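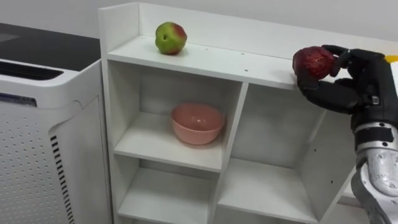
Page last changed: October

Zidora Air Cleaner: Set-Up Guide
Section 2. Choosing a spot, first run, and what to believe about the numbers

Read this section before you plug anything in. Most complaints about room air cleaners come down to where the thing was put, and the rest come down to what the buyer was told to expect. We can help with the first. On the second, we will try to be plain.

Before you start

Check that the filter is out of its plastic bag. The cleaner ships with the filter already inside the body and still wrapped. It will run that way, the fan will sound normal, and no air will be cleaned at all.

1. Set the cleaner upright on a hard, level floor with the plug out of the wall.
2. Press the two tabs on the back cover and pull the cover toward you.
3. Slide the filter out by its cloth strap. Remove the bag and throw it away where children can't get at it.
4. Put the filter back with the strap facing you. If the cover won't close, the filter is in backward.
5. Push the cover on until both tabs click.

CAUTION: Do not run the cleaner with the filter out. There is a belief going around that this makes a good fan. It makes a poor fan with a dirty motor.

Picking a spot

Many guides will tell you to put an air cleaner in the middle of the room. We have yet to meet anyone who lives with one there. Beside a shelf or along a wall is fine if you follow these steps.

1. Leave 19 inches clear on the intake side. Curtains count as a blockage, and so does the side of a couch.
2. Keep the top open. Air leaves through the top, so no plants, mail or folded towels.
3. Keep it away from humidifiers. Fine mist gets read as dust, and the fan will run at full speed all evening over nothing.
4. Run the cord along the wall. If it doesn't reach, move the cleaner. Do not use an extension cord.
5. Close the windows. Some people like to run the cleaner with a window open "to help it along." You would be trying to clean the street.

NOTE: Corners are the one place we would talk you out of. The cleaner ends up pulling in the same air it just pushed out, and the light turns green while the far side of the room stays as it was.

First run

1. Plug in the cleaner. The light blinks white while the sensor warms up.
2. Wait 180 seconds. Anything the display says before then can be ignored.
3. Press the fan button until you reach High. Leave it there for the first hour with the door shut.
4. Switch to Auto.

You may notice a smell like new cardboard on the first day. If it is still there after a week, or if it ever smells like burning, pull the plug and contact support.

About the air score

The display shows a score up to 100. Higher is better, and that is nearly all that can be said for it. The sensor measures dust-sized particles passing one small hole in the side of the case. It does not measure gases, mold, carbon monoxide or how you feel. A score of 100 means the air near that hole was fairly clear a moment ago.

WARNING: The cleaner is not a smoke alarm or a carbon monoxide alarm. Keep both in your home, whatever the display says.

Frying an egg will drop the score. So will making a bed. Neither is a reason to buy a second unit, although the Ulureck app has been known to suggest it.

The Ulureck app

You do not need the app. Every setting can be reached from the buttons. If you want it anyway:

1. Install Ulureck on your phone and turn on Bluetooth.
2. Hold the fan button until the light turns blue.
3. Choose your model from the list.
4. When asked to share room data, tap Later. The app works the same without it. It will ask again after updates.

The "Sleep Score" tab guesses at your night from changes in dust. We were asked to describe this feature and have now done so.

Filter light

The filter light runs on a timer. It counts hours with the fan on and has no idea how dirty the filter is. When it comes on, take the filter out and look. If the pleats are dark gray, replace it. If they are still close to white, put it back, hold the reset button until the light goes out, and check again in a month.

Do not wash the filter, whatever you may have read. Water ruins the pleats, and a washed filter can look very clean while letting everything through.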